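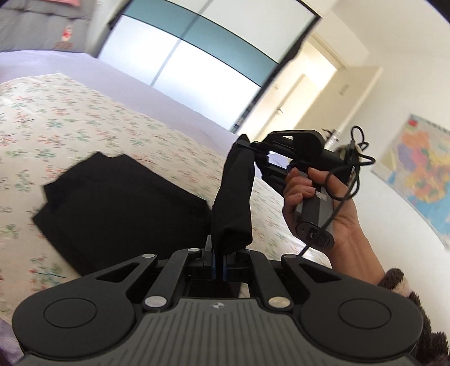

Black fabric, folded and held at both ends over the bed.

About us | Bedroom textiles and folding

Posted in May by the Dokley team

Dokley is a small company that writes folding and storage instructions for household fabric. The work covers bed linen, covers, scarves, plain cloth and most flat garments. It began as a single sheet of notes for the linen shop at Brunalach and now runs to 118 instruction cards, grouped by the surface on which the folding is done.

The bed is the surface we write for most often. Few homes have a table large enough for a full-size sheet, and a made bed is flat, clean and close to where the fabric will be stored. It is also soft, and a soft surface changes the method. Creases cannot be pressed in as firmly as on a worktop, so our bed cards use fewer folds and longer edges.

A standard card has three parts:
Laying out – which edge to straighten first, and from which corner.
Folding – the order of folds, with the finished width given in centimetres.
Putting away – shelf, drawer or rail, and which way the folded edge faces.

Dark fabric has its own group of 11 cards. On a plain black cloth the hem and the weave are hard to tell apart in ordinary bedroom light, and a corner is easily folded under without being noticed. We recommend a pale or patterned cover beneath it. The outline then shows clearly, and a slack edge can be corrected before the first fold is made.
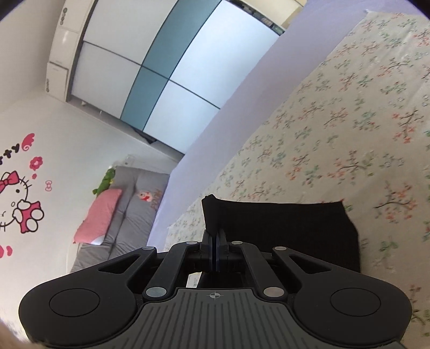

Black fabric on a cream floral bed covering, gathered at one corner.

Corners are treated separately from edges. A corner picked up alone draws the cloth into a narrow vertical fold, and the rest stays more or less where it was. This is useful for moving a piece a short distance across the bed. For turning a piece over, the cards specify two holding points on the same edge.

Cards are revised in sets of 6. Each set is tried in a furnished bedroom with the usual wardrobe and seating in place, as floor space on either side of the bed affects where a person can stand. The Kobori set, for narrow rooms, assumes access from one side only.

Printed cards are supplied through Handix. Single cards can be ordered, but the bed group is sold complete – the numbering runs across the whole group and the later cards refer back to the earlier ones.

Related
Choosing a folded width for shallow drawers
The Kobori set: notes on the second revision
Storing dark and pale linen on one shelf
Ordering replacement cards from Handix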